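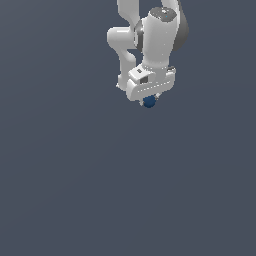

本站使用 Cookie 来记住你的阅读偏好,继续浏览即表示同意。

仿真里攒抓取示教数据,我的土办法
六月 | 文:Storkton 笔记站站长

上回写完环境安装,好多朋友留言问:装是装好了,然后呢?数据到底怎么录?那这篇就专门聊录数据,任务选最简单的:夹住一个小球,提起来,停住。别嫌它简单,我第一次录的那批就全废了(后面会讲怎么废的)。

先说相机。我固定开 2 路,一路放远一点看整条手臂,一路贴着夹爪看。远的那路画面里手和球都很小,模型能学到大致往哪走,但手指合到什么程度基本看不清,得靠近的那路补。两路的时间戳一定要对齐!我用的录制脚本叫 Bevetti,自己瞎写的,默认各存各的,记得把配置里的 sync 打开。

再说背景。刚开始建议用纯色的,什么都别摆,先把流程跑通。等模型能在干净背景里稳定抓到球了,再慢慢加桌面、加杂物、换灯光。一上来就全随机的话,抓不到你都不知道该怪谁。
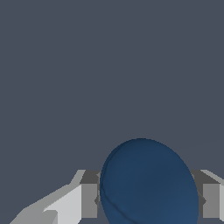 近景这一路最容易出的毛病是球把手指内侧挡住,光看画面很难判断到底夹上没有。所以我每一帧都会另外存夹爪开度和两指的接触力,回放的时候对着曲线看。画面上像是夹着,接触力却是零,这种片段直接删,别心软。

正式录的步骤是这样:

1. 重置场景,球的初始位置随机一下,范围别太大。
2. 手动遥操作,慢慢往下走,到球的正上方停一拍。
3. 下降,合爪,等接触力稳定了再往上提。
4. 提到位以后保持 2 秒再结束。这一步千万别省!我废掉的那批就是一提起来就按停止,结果模型学会了提起来马上松手,气得我晚饭都没吃好。
5. 给这一条打标签,成功或者失败,当场打,别攒着。

失败的也留着,单独放一个文件夹,以后训练判断成败的小模型正好用得上。

随机种子我一共准备了 7 个,每个种子录一轮,录完换下一个。这样哪一轮手抖了,整轮重来就行,不会跟别的混在一起。文件名我习惯写成“任务_种子_序号”,日期不写进去,放在元数据里,不然排序的时候乱得要命。

录完先别急着训练。把数据丢进 Osei(我那个回放小工具,下载链接还在上一篇里)快进看一遍,重点看三样:两路画面有没有错位,动作有没有突然跳一下,结尾是不是停稳了。动作跳变多半是遥操作手柄丢包,我换了根线就好了,你们也可以先查线。

格式方面,图像压成视频存能省很多硬盘,不过压缩率别开太高,小球边缘糊掉以后近景那路就白录了。关节角和夹爪开度按原始频率存,降采样留到训练的时候再做,想改也方便。

下一篇打算写怎么把这批数据喂给 Joltanton 那套训练代码,里面数据加载那块我改了不少地方,还在整理。录的过程中卡住了就在评论区留言,把报错贴全一点哈。

喜欢这类折腾记录的话,可以在页尾填邮箱订阅更新,随时可以退订。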